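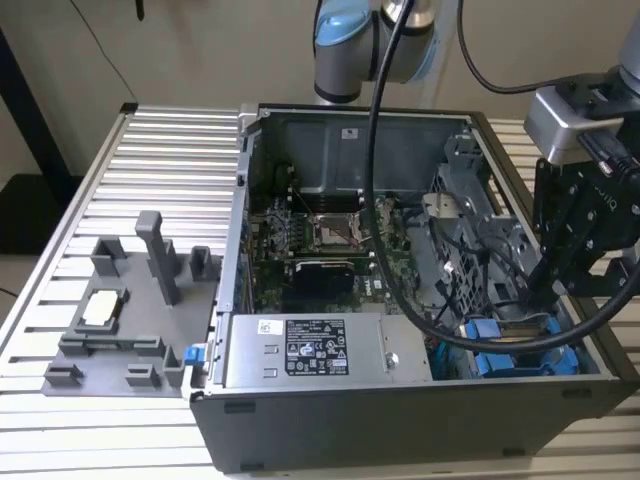 Disassembly cell with the case on its side, socket open and the processor in the fixture.

Resetting the cell between processor insertion trials

This page covers the reset used in the insertion study on the Zidico cell. It assumes both arms are homed and the Luno controller is running. The full protocol, by Solange Frota and Toivo Valtonen, is in the project folder.

1. Lay the tower on the slotted table with the side panel off and the inside facing up. Push it against the stops and clamp it. Do not rely on its weight, as contact forces during the search phase will shift it.

2. Open the socket lever and lift the retention frame fully. A half-raised frame is the most common cause of a void trial.

3. Seat the processor in the square pocket of the printed fixture, heat spreader up. Check the corner mark against the drawing. The fixture pose is calibrated once per session, so do not move the plate afterwards.

4. Check that the arm cables hang clear of the socket approach. Slack over the drive cage is acceptable.

5. Zero the wrist force sensor with the gripper open and touching nothing. Wait 30 seconds before reading the offset.

6. Load the start pose file. Each trial draws a random offset of up to 4 mm in the board plane.

7. Start the trial. The policy runs at 1000 Hz on the force loop and stops by itself on the force limit or on timeout.

Scoring

A trial counts as a success only if the chip lies flat in the socket and the lever closes by hand without resistance. Inspect the contacts with a lens before closing it. Record partial seating as a failure and note which corner was high.

The May set holds 1378 trials. Those logged before the Vancombe fixture was reprinted use the old pocket depth and must be filtered out before comparing success rates. Wagner Batista keeps the filter script; run it with the depth flag set.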